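Istville Rural Libraries Digital Access Program
Interim Progress Report to the Zawadzka Foundation
Submitted 12/08/2025

1. Purpose of this report

This report covers the second six months of the grant awarded to the Istville Library District for public computer access at its branches in Istville, Herkum and Dostusach. It follows the headings set out in the grant agreement. A financial statement is submitted separately.

2. Summary of progress

Public computer hours have been extended at all three branches. Istville and Herkum are now open two evenings a week, and Dostusach is open one. The district recorded 3000 public computer sessions during the period, against a target of 2,700. Sessions at Dostusach remain below target, and the reasons are discussed in section 5.

Desktop computers continue to account for most public use. Patrons completing job applications, tax forms and school assignments have told staff that they prefer a full keyboard and a larger screen. The district therefore plans to keep desktops as the main form of access through the end of the grant.
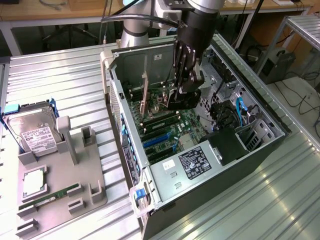 Demand for laptop loans was lower than expected in the first months but rose after June, when the loan period was extended from three days to seven. The waiting list at Herkum now stands at 11 patrons. We ask the Foundation to note that the original plan assumed equal demand at each branch, and that two laptops have been moved from Dostusach to Herkum as a result.

3. Classes and one-on-one help

Basic skills classes were attended by 464 adults. The most popular subjects were email, online banking safety and using the county benefits website. Classes in spreadsheet use were poorly attended in the daytime and have been moved to the evening, where attendance is better.

One-on-one appointments were introduced in June. Each lasts 30 minutes and may be booked by telephone or at the desk. The district provided 300 appointments, and many patrons returned for a second visit. Staff report that printing from a phone is the most common request – a need the original proposal did not foresee.

4. Equipment and space

The inventory required under the grant agreement has been completed at all branches. New tables and chairs were delivered to Herkum, and the public area there has been rearranged to give patrons more privacy. The electrical work at Istville passed inspection.
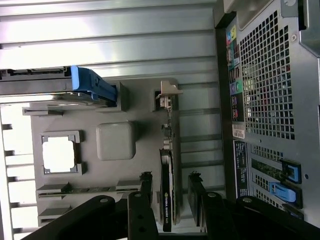
Report prepared by
Program Manager, Digital Access
Istville Library District

5. Difficulties and changes to the plan

Evening hours at Dostusach began seven weeks late because the part-time library assistant position could not be filled on the first advertisement. The position has now been filled. Bus service to the branch ends before the evening session closes, and this continues to limit attendance. The district has asked the county to consider a later return trip and expects a reply in the new year.

Unspent salary funds from the vacancy remain in the grant account. The district requests permission to apply them to printed class materials in large type, for which patrons have asked repeatedly.

6. Next reporting period

The district will offer 100 additional one-on-one appointments, with priority given to Dostusach. A patron survey will be distributed at all branches, in print and online, and the results will be included in the final report.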